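How to bring a warm color into a white room

Many people are afraid of orange and red at home. I was the same before I painted my small kitchen in April. The method I use now is simple, and it works for rented flats also.

First, look at your white. Hold a sheet of plain paper against the wall at 9 in the morning and again in the evening. If the wall looks yellow beside the paper, choose a softer orange, like clay. If it looks blue, you can take a stronger one.
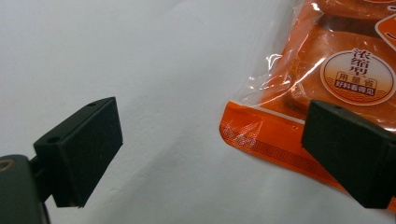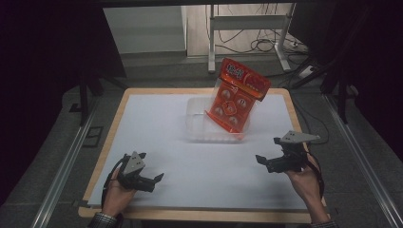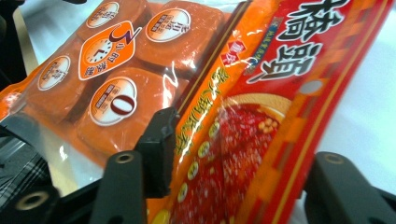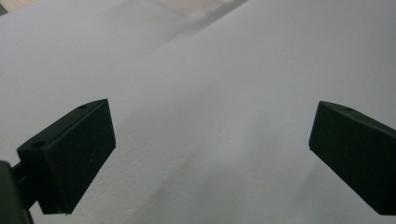

Next, buy two sample pots. I used Pernano for the wall and Lakari for the shelf - both cover well. Paint each one on a card and move the cards through the room for four days.

Keep the strong color on one wall or on one big piece. Then repeat it in small things, for example a cushion or a lamp. Leave the curtains pale.

Let the first coat dry for seven hours before you put the second.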